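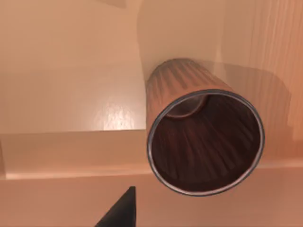
Tusangate open day in April - who went?

samer_s
Got there at 9 and stayed for the two-arm table demo. Everything ran in simulation on the big screen. Marlene Beaudoin gave the talk. She said they had done 174 practice runs on the cup and rack tasks that month and counted 127 of them as good.

kstergiou
That's 73 percent. I wouldn't put it on a poster.

samer_s
She didn't. She also said the clutter stays in on purpose, bottles and a plant and so on, so the arms have to reach past things.
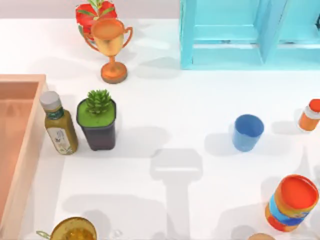
With a bare table the number was higher, but I didn't write it down. The Prendance people had questions about grip force and she took most of them after the break.

Laurier B.
A sim score tells me very little. Our line at Fletach looked great in sim too, and we spent almost 88 hours on site fixing the rack height.

samer_s
Fair, but they never claimed it was ready for a floor. The rack part was the one I liked best.

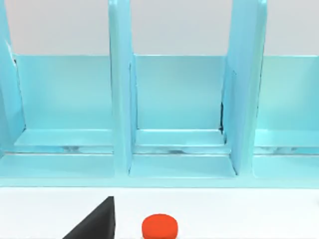 Ecaterina Jitaru: I liked the rack part less. Too slow for anything we do at Tremblay, and I asked twice about cycle time. Does anyone have the slides?

kstergiou
They said slides go up next week. 98 pages, bring coffee.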